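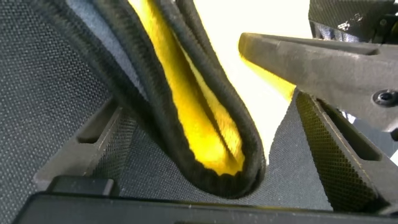
Zendero publishes data retention module for small and mid-sized organisations

26/11/2021

Zendero has released version 4 of Pako, its records management software, with a module for setting, applying and evidencing retention periods for personal data. The module is available to all existing licence holders from today and will be included in new licences at no extra charge.

Under the UK GDPR, personal data must not be kept in identifiable form for longer than is needed for the purposes for which it is processed. Many organisations have a written retention schedule. Fewer have a means of applying that schedule to shared drives, mail archives and line-of-business databases, or of showing afterwards that it was applied.

Pako 4 reads a retention schedule from a spreadsheet or from its own editor and converts each line into a rule. A rule consists of a record class, a trigger event, a period and an action. Trigger events can be dates held in the record itself, such as the end of a contract, or events passed from another system through the Pako interface. The available actions are review, restrict, anonymise and delete. Deletion requires approval by a named user unless the customer has switched this off for the class in question.

The module was tested between April and the end of October by Sernska, a supplier of payroll services. Sernska's schedule contained 93 record classes at the start of the trial. After duplicates were merged this was reduced to 28. During the first full run the software identified 2,336 case files that had passed their retention date and were still held in live folders.

"The schedule had been signed off and it was sitting in a folder," said Kyriaki Christodoulou, data protection officer at Sernska. "Matching it to what we were holding was manual work and it was always behind. We now get a list each month, the owners of the records have 18 days to object, and the objections are logged with a reason."

Legal holds

Records that are subject to litigation, a complaint or a subject access request can be placed on hold. A hold suspends every rule that applies to the record and is shown in the audit log with the name of the person who placed it. Holds do not expire automatically. Pako sends a reminder to the person responsible at an interval set by the customer, and the reminder passes to a deputy if it is not acknowledged.

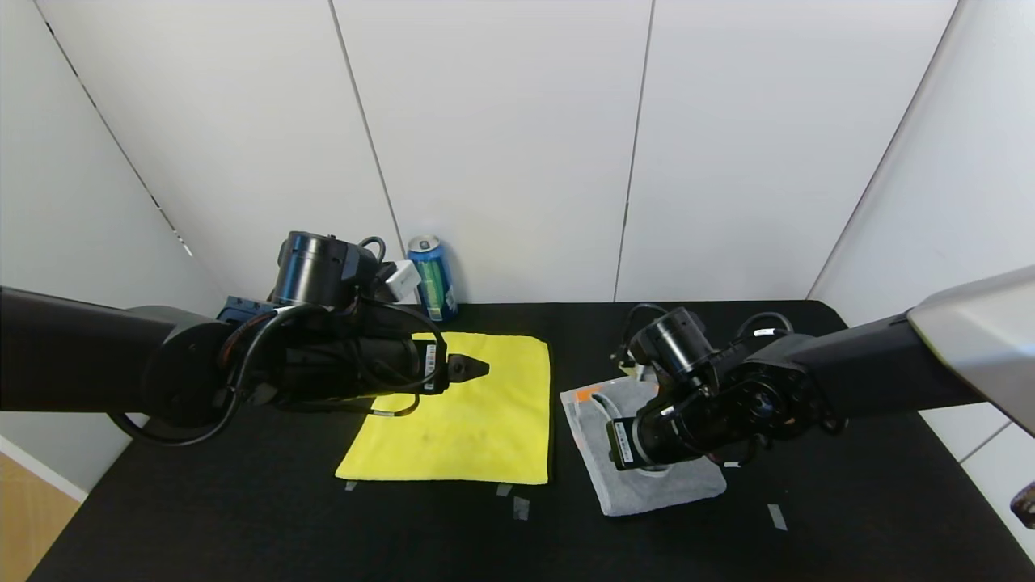

Image and video files are covered by retention rules for the first time in this release. Earlier versions treated them as attachments and applied the rule of the parent record, which was unsuitable for stand-alone collections. Each file can now be classified by content as well as by location. A still that contains no person can be assigned to a non-personal class, although visible equipment identifiers may be marked for review if the customer treats them as confidential. Classification is carried out by the customer's staff. Pako does not perform facial recognition and does not send files to a third party for analysis.

Audit log

Every action taken under a rule is written to a log that cannot be edited from within the application. Entries record the class, the rule version, the time and the approving user. The content of a deleted record is not kept in the log. A hash value is stored in its place, so that a customer can confirm whether a file recovered from a backup is one that should have been removed. The log can be exported in CSV or XML format.

"Customers asked us how they would prove deletion without keeping a copy of the thing they had deleted," said Irfan Tjoa, head of product at Zendero. "The hash is a limited answer. It identifies an exact copy. It will not identify a file that has been edited and saved again, and the documentation says so."

Availability

Pako 4 runs on Windows Server and on the main Linux distributions. Customers using the hosted service will be upgraded in stages and will be told the date in advance. Rules are inactive after the upgrade until an administrator has run them in report-only mode and confirmed the results. Connectors for the Mirani case management system are supplied as standard.

Notes for editors

Zendero develops records management and information governance software.

Media enquiries: Beathag Gunn, press office, Zendero
Technical enquiries: Stuart Wainwright, customer engineering, Zendero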